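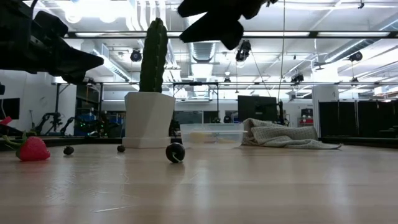 Irfan Bhutto
Técnico de inspección de superficies y menaje, Grumham

Lista de comprobación: mesa de clasificación de alimentos de juego
Fecha de revisión: miércoles, 20 de febrero de 2019

1. Tablero
Superficie de madera clara. Arañazos finos y una zona de roces, sin astillas al tacto. CONFORME. Comentario: repasar con lija fina si algún arañazo engancha el paño.

2. Piezas pequeñas
Pasar cada pieza por el calibre. Las bayas oscuras de menor tamaño no se entregan a menores de 3 años. CONFORME CON OBSERVACIÓN: falta el aviso de edad en la caja de almacenaje.

3. Rabillos y hojas
Tracción manual durante 15 segundos en cada fresa. Sin desprendimientos. CONFORME.

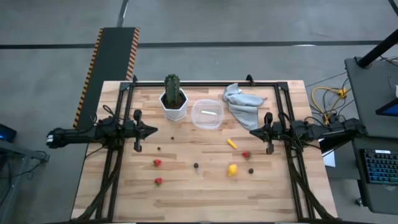
4. Orden de la superficie
La clasificación se considera terminada cuando todas las piezas están en su recipiente y la tapa cerrada. El inspector anota lo que queda fuera y no lo recoge. Fresas, piezas redondas marrones y el limón seguían repartidos por la madera, con el recipiente de plástico transparente abierto a poca distancia, a la derecha de la maceta. PENDIENTE. Repetir el punto al cierre.

5. Maceta y cactus
Planta columnar en maceta blanca facetada, sobre plato bajo. Estable al empuje lateral. Comentario: el cactus está dentro de la zona de alcance de las manos. Se recomienda retirarlo al estante - o sustituirlo por una planta sin espinas.

6. Paño
Paño arrugado junto al recipiente. Debe quedar doblado y lejos del borde. NO CONFORME. Corregir antes de la próxima revisión, prevista para marzo.
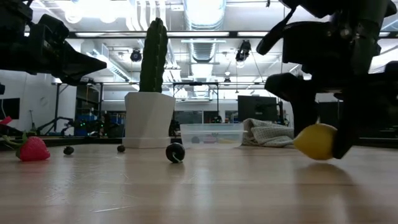
7. Limón
Pieza amarilla, sin grietas ni rebabas en la punta. Limpieza con paño húmedo y jabón neutro; no sumergir. CONFORME.

8. Registro
Archivar la hoja en la carpeta Skukau, apartado 14. Copia a Nipon Chantharasri.

Comentarios (3)

Nipon Chantharasri
Recibida la copia. En el punto 5, prefiero el estante. La maceta pesa poco y el plato no la sujeta.

marisa_t
¿El calibre del punto 2 es el mismo para las bayas y para las redondas grandes?

Irfan Bhutto
El mismo para todas. Las grandes también se comprueban, aunque no suelen pasar por el cilindro.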